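27 June 2021, Ernik unit, bathroom site

Head camera remounted after the May bracket swap. Tilt was off by 2 degrees; corrected in config and saved as rev 8. Left hand re-zeroed. Right wrist cable still loops wide, needs a shorter tie before the next reach test.

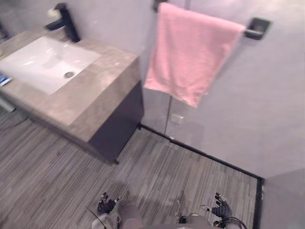 Head camera view, both hands forward, vanity at left.

Glass partition gives weak depth returns. Masked it by hand using the black floor channel as reference. Thumb torque limit on both hands down to 40 percent. Log 713 is on the Clurora share. To do: retie right wrist, check left forearm cable for slack.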